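Workshop > Young Makers > Robot arms

I help out at the Floturton shared workshop, and our big build this summer is a table where two robot arms learn to tidy up! A robot arm bends a lot like yours does. It has a shoulder, an elbow and a wrist, with a motor at each joint.
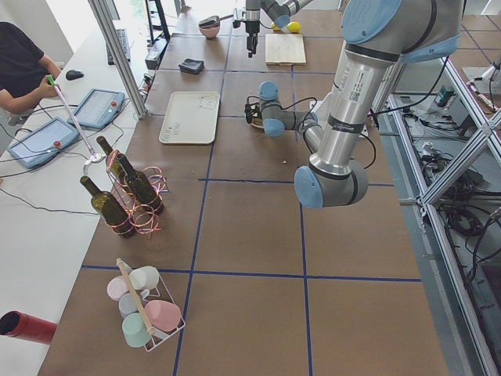 Gripper pointing down at the small white plate.

The gripper is the robot's hand. Ours is like a finger and thumb, so picking up a mug takes loads of practice (we've had 62 goes since July). Try it yourself with two fingers and a lemon. Tricky, isn't it?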